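Gondach Help > Manipulation > Imitation learning

Policy from hand-held gripper demos is great offline, gets lost on the robot. Is it reading the wall?

Asked by Thu Khổng
Tags: imitation-learning, bimanual, handheld-gripper, generalization, fisheye

I have a two-arm policy that puts a toothbrush and a tube of toothpaste into a mug. My grandmother would not be impressed by this task and neither is the policy, which succeeds at it in 6 of 18 trials.

Setup. Demonstrations are collected with two hand-held grippers, one per hand, fisheye camera on each, no robot involved. Finger opening comes from the square tags on the fingers, gripper pose from the tracking on the device. The policy takes both camera views and the current finger openings and predicts a short chunk of relative gripper motions for both hands. At test time the same fingers and the same cameras go on a pair of Skendard arms at the other end of the building. Training set is 88 demos, one task, one operator (me).

Every demo is done on the same table, inside the same fabric enclosure, with the same props. The mug goes at the back. The coaster and the wooden cylinder are distractors and I move them when I remember to. The brush and the tube start in different spots each time.

Validation error on held-out demos is lovely. I had it as my desktop background for a day. On the robot, what happens is:

1. Both grasps are usually fine. The arm comes down, closes on the tube, lifts. Same for the brush.
2. Then comes the transfer to the mug, and the arms carry the objects with great confidence to a place where there is no mug. The miss is mostly sideways, sometimes by more than a mug width, and it is different if I move the whole table a bit.
3. Having released the toothpaste onto the tabletop, the policy retracts as if it had done something.

What one of the grippers sees during a demo, tube in the fingers and the other gripper over by the brush:

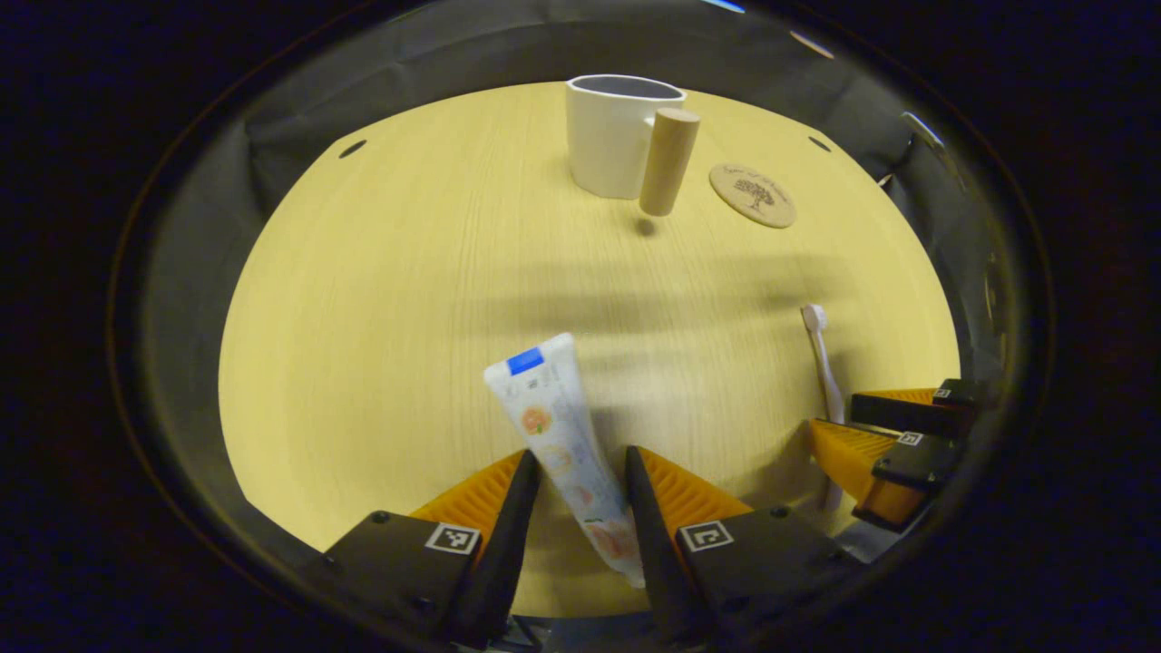
What I have already tried

Camera calibration, twice. Finger opening is right, I checked it against calipers. More color jitter, which did nothing. Longer training, which made validation better and the robot worse, and I would like someone to explain that to me in a kind voice. I also swapped the mug for a different white one, no change.

The mug is in view for most of the transfer, so the information is there. My suspicion is that the network has found something it likes better than the mug. But the actions are relative, so I don't see how it could be navigating by the room. Isn't that the point of relative actions?

What would you test first, ideally without collecting everything again? My wrists have opinions.

Comments

mossgate: Is there a fabric enclosure around the Skendard table?
Thu Khổng: No. There is a wall, a window and a fire extinguisher.
mossgate: I see.

3 answers

Answer 1 (score 2)
by pid_forever

You don't have enough data. 88 demos is nothing. People use way more than that. Also try a bigger vision backbone, I had a similar problem with a cable task and a bigger one fixed it, although I also changed the cable.

If you are in a hurry put a marker on the mug, estimate its pose and script the transfer. A toothbrush does not need a neural network.

Comments

Thu Khổng: The last part is true and I have been avoiding it for a year.
mossgate: More of the same demos will make the same mistake with more confidence. The grasps work, so the amount of data is not the obvious suspect.
pid_forever: It is always the obvious suspect.

Answer 2 (score 31, accepted)
by mossgate

Your suspicion is probably right and you can confirm it this afternoon without touching the robot.

Relative actions take away the room's coordinate frame from the output. They do nothing to the input. If the mug is always at the back of the table, and the table is always in the same place inside the enclosure, then "go to the mug" and "go to that bit of the enclosure" are the same motion in every demo you own. A fisheye gives the network a huge amount of enclosure to work with. The mug is small, gets covered by the thing you are carrying at the moment you need it most, and is a plain white object. The surroundings are large and never covered. I would read the wall too.

It also explains why the grasps work. You say the brush and the tube start in different places. For those the wall is useless, so the network had to look at the objects.

And it explains validation. You held out demos, but from the same table and enclosure. The shortcut is just as valid in the held-out ones, so longer training polished the shortcut. (That was my kind voice.)

Tests, cheapest first:

1. Masking. Take held-out demos, only the transfer part. Run the policy on the original frames, then with everything beyond the tabletop painted flat gray, then with the mug painted out using the table's color. Compare the predicted direction of motion to the demonstrated one in each case. If gray surroundings hurt badly and a missing mug hardly matters, there is your answer. Gray patches are out of distribution for the network, so paint a patch of the same area somewhere harmless as a control. People skip the control and then write a paper.

2. Mug shift. Record a handful of demos with the mug well off its usual spot, say toward one of the front corners. Don't train on them. Look at whether the predictions point to the mug or to where the mug usually lives.

3. Robot test. Drape something over the wall behind the Skendard table. If behavior changes while table and objects stay put, you have it on video.

If it comes out the way I expect, do not reach for augmentation first. Random crops and background swaps help a little, but the correlation is in the geometry of your collection and the fix is there as well. Move the mug. Rotate the props relative to the enclosure. Stand on another side of the table. Take part of the new demos somewhere else altogether, even if the somewhere else is ugly. And split validation by location, never by demo, or you will be reassured by the same number again.

One caution: if pose tracking on your grippers relies on visual features, a completely bare background can make the tracks worse. Check that before you strip anything down. The problem is a background that is constant, and a busy one is fine as long as it changes.

Comments

Thu Khổng: "The mug goes at the back." I typed that sentence myself and kept going.
mossgate: Everybody has a mug at the back.
r_okonomi: For test 1 blur works better than gray in my experience, less of a shock to the encoder.
mossgate: Do both, it's one more line.
pid_forever: Still a small dataset.

Answer 3 (score 12)
by Thu Khổng (asker)

Reporting back, mostly so that the next person with a mug finds this. I ran all of mossgate's tests.

Masking. With the surroundings in gray the predicted transfer direction goes to pieces. Blur instead of gray, same story but milder. With the mug painted out, the predictions barely move. The policy will deliver toothpaste to a mug that does not exist, and it is not even slower about it. The control patch changed next to nothing, so I believe the result.

I then masked the surroundings piece by piece to see which part it cared about, and I was less than thrilled. Our enclosure has a backdrop with big foam letters on it. Whenever the gripper tips up a little, they come into view, brightly colored, high contrast, in exactly the same place relative to the table in all of my recordings. Hiding the letters alone did more damage than hiding either side of the fabric. I had stopped seeing them months ago. The network had not.
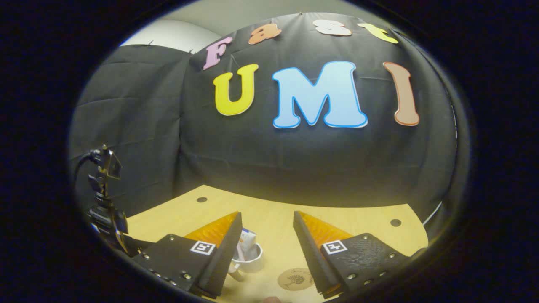 View from one of the grippers with the fingers toward the cup, letters on the backdrop behind.

Hiding the letters does not account for everything, to be fair to them. In the transfer frames where the gripper points steeply down there are no letters in view, and the gray mask still hurt. My guess is the table holes and the edge of the tabletop, which also never move relative to where I put the mug. I have not separated those two.

Mug shift. Predictions pointed at the back of the table for most of the transfer. When the mug was close to the fingers they bent toward it a little, like someone remembering a word too late. So it can see the mug. It just wasn't asked to.

Robot test. I hung a bedsheet behind the Skendard table on Thursday. The miss changed sides. My labmates at Dresholm now ask me where the toothpaste is going to land and I think there is money involved.

The fix, such as it is. I collected 50 new demos, with these rules:

- mug anywhere on the table I can reach with both grippers, picked before I start so that I don't cheat
- I change which side of the table I stand on between batches
- half of them on other furniture, including the desk in the Lambrechts room, which has a terrible lamp
- coaster and cylinder shuffled every time, for real this time

I trained on the old 88 plus the new 50, same network, same settings, old validation thrown out. For validation I keep a separate small batch from a table that is in none of the training data. The validation error is now worse than before and I have removed it from my desktop. On the robot it gets both objects in the mug in 14 of 18 trials, with the sheet up or down, and I swapped the sheet between trials so it isn't one lucky background.

The failures left over are of another kind. The brush goes in, then the tube catches on the rim or on the brush and gets let go early. That looks like a contact problem, or a finger opening problem, and I'll open a separate question for it.

What I can't tell you is whether the old demos help at all. A run with only the 50 new ones is queued. pid_forever will be glad to hear that I did add data.

On tracking: I compared the tracks from the new locations with the enclosure ones and found only one bad recording, on a glossy table facing a blank wall. I dropped it and recorded another.

Comments

mossgate: Nice. Please run the new-only one, I'd bet it comes close. Also repeat the mug paint-out on the new model, it should fall apart now.
Thu Khổng: Did it this morning. No mug and it wanders around over the middle of the table. I have never been so pleased to see something not work.
pid_forever: So it was more data.
r_okonomi: Did you take the letters down?
Thu Khổng: They're staying up. The rest of the lab likes them and I move the mug now.
r_okonomi: How long did the new batch take you? Trying to plan something similar with one operator.
Thu Khổng: Two afternoons, plus walking between rooms with the props in a tote bag. Budget for losing the cylinder.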